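Zorner Introduces Hetik Low-Temperature Dishwashing Program for Commercial Kitchens

New wash program cuts final rinse temperature and shortens cycle time on undercounter machines

MENBY – Zorner, a manufacturer of undercounter dishwashers for restaurants, schools and care homes, today announced the release of Hetik, a wash program for kitchens that run on limited electrical supply. Hetik will ship as standard on all new Zorner undercounter units from November and will be offered as a paid upgrade for machines already in service.

Hetik replaces the single long rinse used in earlier Zorner programs with 2 short rinses separated by a drain step. The first rinse removes detergent and loosened soil. The second applies a metered dose of sanitizer and rinse aid. Because the tank is partly emptied between the steps, less soil is carried over into the final rinse water, and the booster heater can be run at a lower setting for most of the cycle.

The program was developed at the company's test kitchen in Menby and then run for one full season at the Reinholz conference center, which operates a main kitchen and a smaller breakfast kitchen on separate circuits. The breakfast kitchen had been limited to one machine by the capacity of its supply panel. Under Hetik it ran two machines on the same panel without a change to the wiring.

"The limit in older buildings is usually the panel," said Bernd Kasten, head of product engineering at Zorner. "A kitchen can buy a second machine on Monday and find out that it cannot switch both on during service. We worked on the peak load first and on total consumption second. The peak load is what stops the installation."

During the Reinholz trial, staff processed up to 570 plates per breakfast service. Plates were checked by wipe test and by visual inspection under a lamp. The rewash rate stayed within the limit agreed before the trial started. Baked-on egg and dried oatmeal remained the most common causes of a rewash, as they were under the previous program.

"We changed the scraping station before we changed anything on the machine," said Selina Oberholzer, kitchen manager at Reinholz. "The short cycle does not forgive a plate that goes in with food on it. Once the racks were loaded properly the results were steady, and the dishes came out dry enough to stack after the normal standing time."

Technical changes

Hetik uses the existing wash pump and spray arms. The changes are limited to the controller software, the dosing pump and the drain valve. On new machines all parts are fitted at the factory. On machines already in service, the upgrade kit contains a replacement dosing pump, a drain valve with a position sensor, a set of hoses and clamps, and a controller card. Installation takes almost 38 minutes on a machine with clear access from the front. Machines built into a closed counter may need to be pulled out, and the service partner will quote for this separately.

The water softener setting must be checked when the program is installed. Operators in hard water areas should expect to refill salt more often. The sanitizer used with Hetik is supplied in the same containers as before, but the dosing line has a new connector and the old line cannot be reused.

The program is suited to glazed ceramic plates, bowls, cups and standard flatware. It is not recommended for wooden boards, unglazed stoneware or items with hand-painted decoration applied over the glaze. Plastic trays can be washed but will need a longer standing time before stacking.

"Plastic holds very little heat, so it dries slowly after any low-temperature rinse," said Hạnh Ngô, who led the drying tests in Menby. "We have published a loading chart for trays. The spacing matters more than the rinse aid."

Availability and service

New machines with Hetik can be ordered now through Zorner dealers. Upgrade kits will be released to service partners first and to customers with their own maintenance staff at a later stage. The warranty on existing machines is not affected if the kit is installed by a certified technician.

Training for service partners will be held at the Menby site on a Friday, with a morning session on installation and an afternoon session on fault codes. Places are assigned by Theda Janssen in the service department. The operator manual, the loading chart and the revised water hardness table are included with each kit.

Dealers and trade press with questions about the program can contact Zoi Giannakopoulos in the Zorner press office. Samples of the loading chart are available on request – please state the machine model and the rack size.

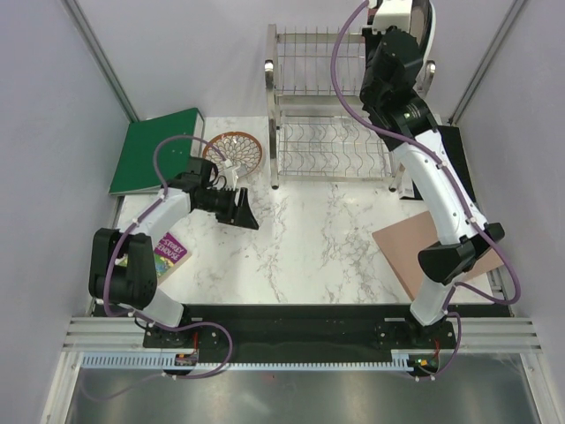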